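Drive bay

A drive bay is a standard-sized space inside a computer case, or inside a separate storage enclosure, where a piece of hardware can be mounted. Most drive bays hold hard disk drives, solid-state drives or optical drives, but they have also been used for card readers, fan controllers, small displays and even storage drawers. The size of a bay is named after the type of disk it was first meant to hold, and it rarely matches the real width of the hardware that goes into it.

Bays are usually grouped as external or internal. An external bay opens through the front of the case, so that the user can insert a disc or a card without taking the machine apart. An internal bay is closed off from the outside and can be reached only after a panel or cover has been removed.

Background

Early personal computers had little or no room for drives. Many read their programs from cassette tape or from a floppy drive in its own box, joined to the computer by a cable. As floppy drives became cheaper, makers began to build them into the main case, and a common set of sizes took hold because buyers wanted to swap one maker's drive for another.

The 8-inch floppy drive was the first to set a common size. It was too large for most home machines and was found mainly in office systems and laboratory equipment. The 5.25-inch drive followed, first at full height and then at half height, and the half-height form is the one that lasted. When floppy drives shrank again to 3.5 inches, the older bays were kept for optical drives, while the smaller ones went to floppy drives and hard disks.

By 2000 a typical desktop tower had several 5.25-inch bays at the top of the front panel, one or two 3.5-inch bays beneath them, and a cage for hard disks lower down. Later cases dropped the floppy bay, and many now have no external bays at all.

Mounting methods

The oldest method of mounting is by screws. Hard drives have threaded holes along both long sides and on the underside, placed at standard distances so that they line up with the holes in the cage. Drives of 3.5 inches normally take coarse-threaded screws, and 2.5-inch drives take a smaller, finer type. A screw that is too long can press against the circuit board or the housing and damage the drive.

Rails are a second method. A pair of plastic or metal strips is fixed to the sides of the drive, and the strips slide into grooves in the bay until a catch locks. Rails make it quicker to remove a drive, but they are seldom interchangeable between makers — a case that has lost its rails may be hard to use until replacements are found.
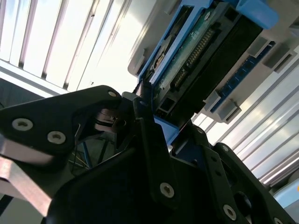

A third method is the tray, also called a caddy, sled or carrier. The drive is fastened into a frame, and the whole frame then slides into the bay. Trays are common in servers and in storage boxes made for homes and small offices. Some have a handle or lever at the front that pushes the connectors together when it is closed and pulls them apart when it is opened. Others need no screws and hold the drive with short pins set into flexible sides.

Trays are often colored to help the person doing the work. There is no industry rule on what the colors mean, and makers differ. In some product lines, one color marks a part that may be removed while the power is on and another marks a part that may be touched only after shutdown. In others the color shows the drive's size or is simply decoration.

Hot swapping

A hot-swap bay allows a drive to be taken out and replaced without turning off the system. The connectors are mounted on a board at the back of the bay, known as a backplane, and the ground contacts meet before the power and data contacts do. The drive controller and the operating system must also support the practice. Where they do not, pulling a drive can cause lost data even if the bay itself is built for it.

Vibration and cooling

Spinning disks produce both heat and vibration. Cages are therefore often placed behind a front fan, and many cases use rubber washers or soft sleeves at the mounting points. A gap between drives helps air to pass. Vibration matters more as the number of drives grows, and a rack holding up to 200 disks needs stiffer mounting than a home computer does.

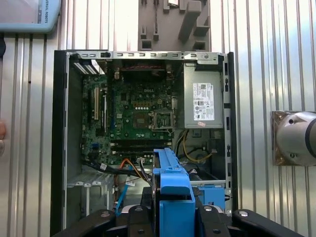 Solid-state drives have changed the question somewhat. They have no moving parts and can be fixed in almost any position, including behind the motherboard tray or on the floor of the case. Small plug-in drives that attach directly to the motherboard do not use a bay of any kind.

Adapters

Adapters allow a small drive to be fitted in a larger bay. The simplest is a flat bracket that holds one or two 2.5-inch drives in a 3.5-inch space. More complex units fill several 5.25-inch bays with a cage that has its own fan and backplane. The Gimik, a folding steel bracket sold by the case maker Pilent, was of the simple kind and fitted 2 small drives one above the other.

In 2.5-inch drives the thickness varies as well as the width, and a drive that fits one laptop may be too thick for another. Plastic spacers are sometimes supplied with thin drives to fill the extra room.

Terminology

Usage is not consistent. "Bay" may mean the empty space, the metal cage around it, or the cage with its connectors. In his parts guide for repair shops in Arkalham, the technician Emrys Mostyn used "bay" for the space alone and "cage" for the metalwork, a division followed in the service manuals of the storage firm Liem. Other manuals treat the two words as the same.

See also: Computer case; Backplane; Disk enclosure; Form factor

Last edited April 10, 2023

Shares 8
Comments 2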